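Ladus Small Parts Sorting – image set and parts list
Data card, version 1.3

What this set contains

Ladus is a collection of 3,048 still images of small mechanical and electrical parts being sorted on a table. The parts are the kind that gather in every workshop over the years: gears, nuts, little bags of screws and washers, capacitors, breakers, adapters. We made it for people who want to work on recognising and sorting such parts, and also for people who teach how to keep a parts store in order. The pictures come together with a parts list and a file of sorting rules.

The set was prepared in Godoy and is distributed through Bitport. An older and smaller version had the name Tresik. If you still have files with this name, please replace them, as the part names are not the same.

Contents of the download

images/ – the still images, in 61 folders, one folder for each sorting session
parts.csv – the parts list, 273 rows
rules.txt – the sorting rules, one rule on each line
sessions.csv – for each session: which groups of parts were used and which bin was the target
changes.txt – what is different from version to version

The parts

Every row in parts.csv is one physical part or one closed bag. We divide them into 11 groups. The largest are gears, nuts, bagged hardware, capacitors and mains items. Inside a group the parts differ mostly in size, and this is intended. A big nut and a small nut of the same shape are easy for a person to tell apart when they lie side by side, but much harder when only one of them is visible.

A closed bag is always one item, whatever is inside it. We had long discussions on this point. In Tresik the contents of the bags were labelled piece by piece, and the labels were often wrong, as the plastic reflects the light and the pieces lie over each other. Now the bag has one label, and the column "inside" says only what we put there when we closed it.

Columns in parts.csv

part_id – number of the part, never used again for another part
group – one of the groups
name – short name in English
size_class – small, medium or large, in comparison with its own group only
inside – for bags only, otherwise empty
home – the bin or place where the part belongs at the end

Please pay attention to size_class. A large nut can be smaller than a small gear. Several people who tried the set before the release made this mistake, and I made it too.

How a session goes

A session begins with the parts in their starting places on the table and a target bin. The parts which belong to the target are put in the bin, and the others remain where they are. Some tables are nearly clear and some are quite full, with electrical items at the back which have nothing to do with the task. We left these on purpose – a real bench is seldom clean, and a sorting method that needs a clean bench is not of much use. 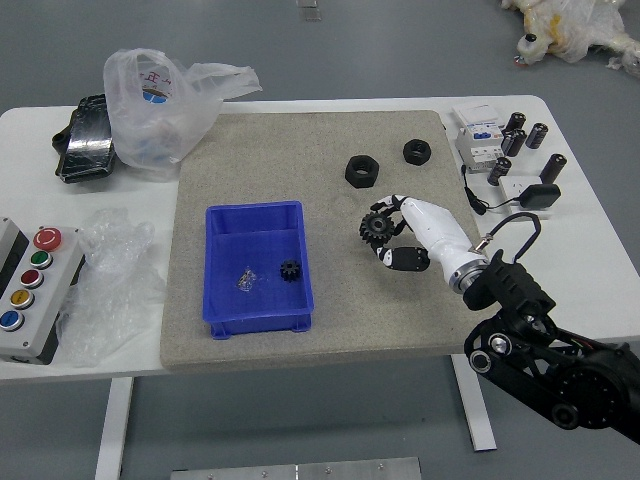
In sessions with gears, the rule is that all black spur gears go together in one bin, without regard to size. Nuts are a separate group and do not go with them. Bagged hardware may share a bin with gears, but only if the rules file permits it for that session, so look there first before you report a wrong label. Capacitors and mains items are never sorted in the gear sessions.

A part that is still held and has not been released gets the state "held", even if it is directly over the bin. Only a part that rests in the bin gets the state "in_bin". For parts on the work surface the state is "on_table".

Known problems

– In nine sessions the clear bags are difficult to see against the bottom of the bin. The labels were checked twice, but we cannot promise that all are correct.
– Capacitors standing close together hide each other. If less than half of one is visible, it is marked "partial".
– The names of two medium gears were exchanged in version 1.1. This was corrected in 1.2.
– Cables have no labels at all. We would like to add them, but we did not yet find a good way to say where one cable ends and the next one begins.

Permitted use

You may use the set for study, teaching and research, and you may change the parts list for your own store. If you publish something made with it, please mention Ladus and the version number. Please do not use the pictures of mains items as a guide for wiring. They show loose parts on a table and nothing more.

Corrections

Send corrections through the Bitport page of the set, with the session number and the part_id. One message for each part is easiest for us. The next version is planned for August and will include the corrections that arrive before the end of July.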